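Trevdale Robotics Club
Minutes of the April meeting

The meeting opened a few minutes after seven, once the kettle had been found and the chairs brought through from the other room. There was a very good turnout, and it was lovely to see so many parents stay on, as well as three new members from the lower years who had come along to see what all the noise was about. Apologies had been received from two of the older students, who were both sitting mock exams and were wished the best of luck.

1. Minutes of the last meeting
These were read through and agreed, with one small correction. The club's entry in the Filley Cup is under "household tasks" and should not have been put down as "sorting and stacking". The secretary is sorry for the muddle and for the worried messages that followed it.

2. Money
The account stands at £1539 after the spring raffle, which did far better than any of us had dared to hope. Against that we have the entry fee and the coach to pay. The Truvow grant, if we get it, would be up to £2000, and the form is nearly finished – it wants only a paragraph on what the students have learned, and the meeting felt strongly that the students ought to write that bit themselves. It was agreed that no new parts should be bought until we hear, apart from a spare cable and a bag of rubber feet.

3. The weighing task
Most of the evening was given over to this, and rightly so, as it is what everybody had come to talk about. For those who are new, the Filley rules ask each team to have its robot weigh out dried beans into a bowl on an ordinary kitchen scale. A team may use a scoop or a spoon, or may pour from a container, and the judges will name the target weight on the day. Points are lost for beans on the table and for knocking the scale.

The students spoke to their work in turn and did it very nicely. The scooping group feel that picking up the spoon is the hard part, as the fingers must come down either side of it and close without pushing it away. The pouring group are keener on tipping straight from the container, and there was a long and good-humoured discussion about which is the better bet. Scooping is slower but gives you a known amount each time, or nearly so; pouring is quick, and then suddenly far too quick. One of our youngest members asked why the robot could not pour most of it and scoop the rest, and after a short silence it was agreed that this should be tried.
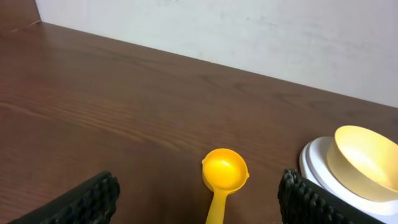
The yellow spoon between the open fingers, and in the next one the bowl of soybeans on the scale, with the display at 23.
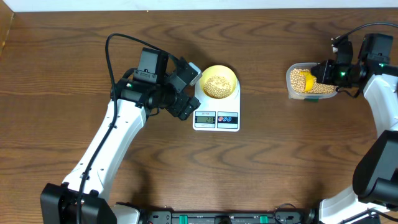

Trevdale, April

4. Practice sessions
Following on from the above, the two groups will share the table on alternate evenings up to the competition, with a joint session at the end of each fortnight. Would whoever is last to leave please put the beans back in the cupboard with the lid on properly. We should also like every run to be written up in the log, including the bad ones, as the log had reached 1117 entries by the time of the meeting and has been a great help in working out which changes made things better. The students were warmly thanked for keeping it up – the handwriting has improved no end as well.

5. Visit to Coelho
The workshop at Coelho has kindly offered to have us for an afternoon in the summer term. There are places for 7 students and two adults, so names will go into a hat if more than that put themselves forward. Closed shoes are a must, and long hair should be tied back. Those who went last time spoke very highly of the visit, and also of the sandwiches.

6. Filley Cup arrangements
The coach will leave from the lower car park at 7.15 in the morning and cannot wait. Parents who would rather drive are welcome to, but are asked to let the secretary know so that we are not counting heads in a panic. Packed lunches, please, and a jumper, for the hall was bitterly cold last year.

7. Any other business
The club banner has a tear in one corner and has been taken home for mending. A request for a second table was held over until the grant is settled.

The next meeting will be in May, at the usual time. The meeting closed at ten to nine, and several people stayed on to watch one more run.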